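Jarkineo Two-Arm Demonstration Station - Learning Systems - Data Collection Equipment - Skillano

The Jarkineo station is designed for institutions that gather manipulation examples for training robot learning systems. Each station is supplied with 2 arms, 2 parallel grippers and a white worktop, and is delivered assembled from our Mundham facility.

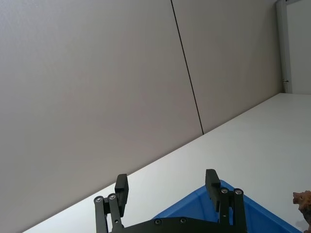
Wrist cameras record at the gripper, and their video is stored with joint positions and gripper opening on a shared clock. An operator may mark an episode as accepted, rejected or held for review before it enters the training set. Rejected episodes are retained unless the site administrator removes them.

Standard tasks include picking, placing and sorting small objects into bins. Task scripts may be edited in Cronin, the session software included with every station.
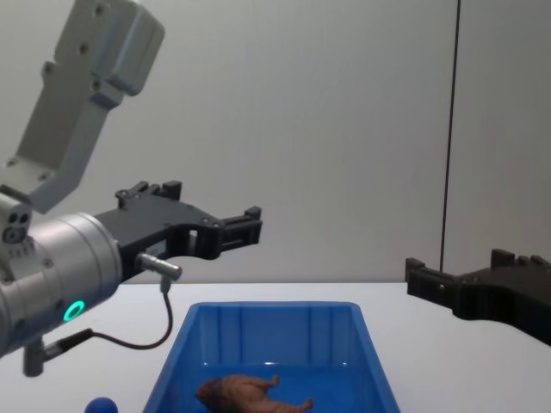

Internal storage holds 974 episodes at default settings. Export to a network drive may be scheduled for any hour.

Worktop width: 800 mm
Part number: 974-J
Lead time and pricing: on request from the Skillano sales office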